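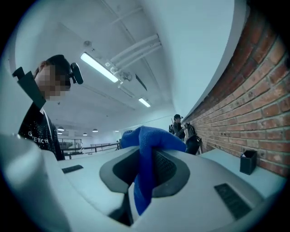

Notes and clips for the Vosby hand-held gripper, built in a shared workshop. Maintainer: Krešimir Spahić.

## Contents

- `clips/`: 47 recordings of cloth handling, 60 fps
- `marks/`: marker poses, one CSV per clip
- `print/`: finger and housing parts 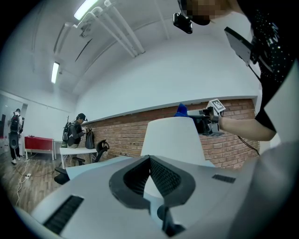

*Gripper fingers closed at the tip, white tapered object behind.*

## Known faults

Clip 7 has no marker poses. Darcy Cosgrove is redoing the left finger mount; the February part flexes under load.
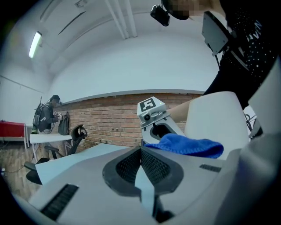 **Can I print the fingers without the housing?**
They print separately, but the holes only line up with housing revision 7 or later.

## Licence

Parts and clips are free to reuse with credit.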